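Kitchen walk-through checklist, Rilness Community Cooking Room
Filled in by Zeeshan Jafri, May, before the vegetable pasta class

Hello again, cooks! Same list as last time, with my comments after each item. I do go on a bit, so if you only want to know whether you can boil your squash noodles this month, yes, you can.

1. Stove burners light evenly: OK. The back left one is slow, so give it a few seconds before you fuss with the knob.

2. Pot handles tight: Needs work. Two of the big pasta pots wobble. I tightened one and put a ribbon on the other, so please don't fill the ribbon one with boiling water until Selorm Atinga has had a look at it.

3. Peelers and julienne blades: OK, mostly. We own 7 peelers and I'd happily use five of them on a zucchini. The other two are dull, and a dull peeler is the one that skids off into your thumb. They're in the drawer marked "retire."

4. Cutting boards flat and clean: OK. Damp towel underneath, every time, even for a quick onion.

5. Fridge at 40 or below: OK, read at 38 first thing in the morning. The sauces from the Khokhar supper were still in there with no labels, and I'm afraid they went out. Name and month on the lid, please!

6. Metal surfaces wiped down: OK. Go along the grooves with a soft brush and then across with a cloth, and dry as you go.

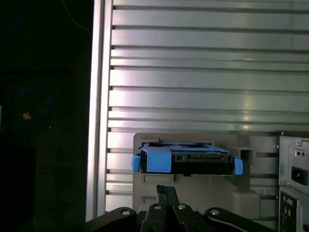 Item 6, ribbed metal panel and side strip.

7. Fire extinguisher: OK. Pin in, needle in the green, and I moved the flour bin that had crept in front of it.

8. Floor by the sink: Needs work. The mat curls at one corner and I caught my own foot on it carrying a colander. New mat requested, around 100 dollars if we get the heavy kind, and I do think we should get the heavy kind.

9. First aid box: Restock. Out of small bandages (see item 3) and down to the last burn dressing.

10. Allergen cards out: OK. The walnut pesto has its own card and its own spoon now. Keep the spoon with the bowl.

Still open: 2, 8 and 9. Selorm will check the pots before class and initial the sheet by the door. Aprons are back from the wash and hanging on the hooks.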